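Stolgate is looking for people to pick things up with us

Hi all! I'm Divya Chowdary and I run the collecting side of the Ganex project at Stolgate. We're teaching a model to handle everyday stuff, and it learns from watching people do it first. So we need hands -- yours, ideally.

You get a hand-held gripper with a camera on it, a table and a list of little jobs. Grab the bottle, set it by the cup, let go, start over. We have 711 good examples from February and we want a lot more, from people who don't all move the way I do (I'm left-handed and apparently very fast).

Sessions run 7 days a week and you'd need to manage at least 8 of them in total. No robotics background needed. You should be fine standing for a while and squeezing a trigger over and over. It's paid, and there's coffee and a decent chair for breaks.

Clear bottles are what we're shortest on right now, so expect plenty of those in your first session.
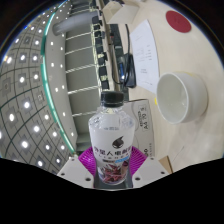
Jagadeesh Pisharody: I did 11 sessions last round and would go again. Go slow when you close on the thing, slower than feels natural, and you'll redo far fewer takes. Is the trigger still as stiff as it was?

Much softer now, promise! Sign up at the Stolgate front desk by March 25, 2024, or ask for me or Anil Suvarna.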